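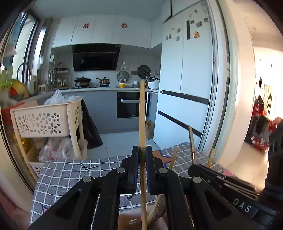
A gripper with two fingers, closed on a thin wooden stick. The blue pads are on the inside of the fingers.

How Does a Gripper Know Where the Stick Is?

By Settimio Leone
Updated 2022-07-04
For readers aged 9 and up

Picking up a stick takes you less than a second. You look, reach and close your fingers. A computer has to do the same job in small steps, and each step is a piece of software. This page goes through the steps in order. The words in capital letters are explained again at the end.

Step 1: Getting a picture

A camera gives the computer a picture made of tiny colored squares called PIXELS. Each pixel is stored as three numbers. One says how much red there is, one says how much green, and one says how much blue. A bright red pixel might be 255, 0, 0. A black pixel is 0, 0, 0.

To the computer, the picture is a very long list of these numbers. The list does not contain the word "stick" or the word "table". Finding the stick is the job of the next program.

Step 2: Finding the object

The part of the software that works out what is in a picture is called PERCEPTION. It looks for groups of pixels that belong together.

A thin stick is a hard case. It may be quite long, but it is only a few pixels wide. If the program shrinks the picture to save time, the stick can get so thin that it disappears. The background matters too. On a plain dark cloth, a pale stick stands out well. On a cloth with a grid of white lines, the program can mistake one of the lines for a stick, as both are long, thin and light.

Modern programs learn the difference from examples. People collect many pictures and mark the stick in each one. The program makes a guess, compares it with the mark, and changes its own numbers a little so that the next guess is closer. This is called TRAINING. At Wivov, where I work, one of our smaller training sets has 3000 marked pictures. The program goes through the whole set many times.

Corrado Marino wrote the tool we use for marking. It is called Dilton. You click on one end of the stick, click on the other end, and the tool draws a line between them. If part of the stick is hidden behind a finger, you mark it as hidden. The program must learn that a stick does not stop where a finger covers it.

Step 3: Turning pixels into distance

After Step 2 the computer knows where the stick is in the picture. It still needs to know where the stick is in the room.

Some cameras use a wide lens, which sees a lot at once but bends straight lines. The straight edge of a table can come out curved, and a flat tabletop can look like a dome. Before measuring anything, the software works out how much the lens bends the view and takes the bend away. Working out the bend is called CALIBRATION. It is often done by showing the camera a checkerboard. The software knows the squares are all the same size and the lines are straight, so whatever looks curved must come from the lens.

Next comes distance. One picture alone does not give it directly, because a small stick nearby and a big stick far away can look the same. The software can compare pictures taken from two different places. Hold up one finger and look at it with your left eye, then your right. The finger seems to jump sideways. The closer it is to your face, the bigger the jump. The software measures the jump and calculates the distance.

Step 4: Planning the move

PLANNING software chooses the path. It starts with the place where the gripper is now and ends with the place where it should be. In between, it must keep clear of the table, other objects and any other gripper.

Our planner is called Prornach. It works like this:

It makes up a lot of possible paths. The usual limit is 580.
It throws out every path that would hit something.
It gives each remaining path a score. Short, smooth paths score well.
It picks the path with the best score.

The planner also has to choose where to hold the stick. If the fingers close near one end, the other end is heavy and the stick may turn. If they close near the middle, it balances better. But the middle is sometimes the wrong choice. Suppose the job is to touch something with the tip. Then the fingers must stay out of the way of the tip, and holding the stick lower down makes sense. 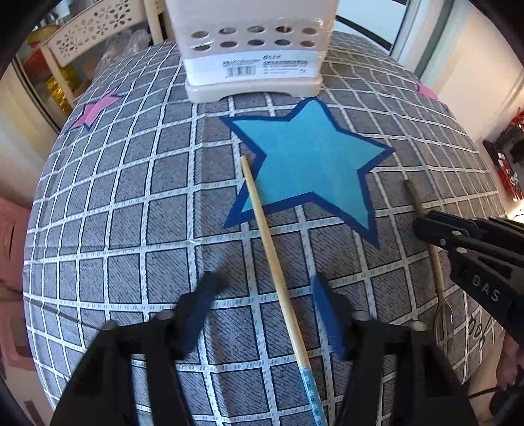
Two grippers make the planning harder. Each one is an obstacle for the other, and both of them move. A path that is clear now might be blocked half a second later. One way to deal with this is to plan for both together, with a timetable. The plan then says where each gripper will be at each moment, and the software checks that they are never in the same place at the same time. A simpler way is to let one gripper move while the other waits. It is slower, and the program is much shorter.

Step 5: Closing the fingers

CONTROL software carries out the plan. It sends commands to the motors, reads the sensors, and corrects small mistakes. Then it does all of that again. This circle is called a LOOP.

One turn of our control loop goes like this:

Read how far apart the fingers are.
Compare that with how far apart they should be.
If the gap is too wide, close a little. If it is too narrow, open a little.
Start again.

Our loop takes 2 milliseconds to go around. A millisecond is one thousandth of a second, so the loop runs 500 times each second.

The last part of closing is special. When the fingers touch the stick, the gap stops getting smaller and the motor has to push harder. The software watches for both signs at once. When it sees them, it stops closing and holds a steady push. Too little push and the stick slips. Too much and a thin stick can break. Soft pads on the fingers help, as they squash a little and spread the push over a larger area.

Try it yourself

You need a pencil, a table and a partner.

Close your eyes. Your partner puts the pencil on the table and gives you commands such as "left a little" or "down" - you may do only what you are told. Use a thumb and one finger. Count the commands until you are holding the pencil. When Bansal School tried this in November, the best pair needed 14.

Then try again with a rule that your partner must give the whole list of commands before you start. This is planning without a control loop. Small mistakes add up and there is no chance to fix them along the way.

Words to know

CALIBRATION: measuring how a camera bends the view, so the bend can be removed.
CONTROL: software that drives the motors and corrects mistakes.
LOOP: a set of steps that repeats.
PERCEPTION: software that works out what a camera sees.
PIXEL: one small colored square in a picture.
PLANNING: software that chooses a path.
TRAINING: improving a program by showing it marked examples.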